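Tips > Kitchen > Bowls and Dishes

Last updated: 24 Feb 2022

Big bowls take a smell of onion very easily. I put in 4 spoons of baking soda, fill with warm water and leave it for 50 minutes. Then I rinse with cold water.
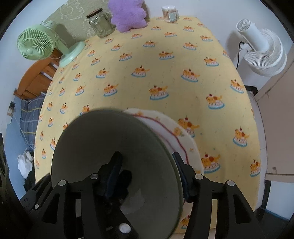

For turmeric stains the sun helps – in August one afternoon by the window is enough for me. Do not use steel wool, it leaves scratches.

Comments

Paraschiva Roman: Lemon juice works also for garlic.

Zamfira Munteanu: I left mine overnight and the smell is gone, thank you!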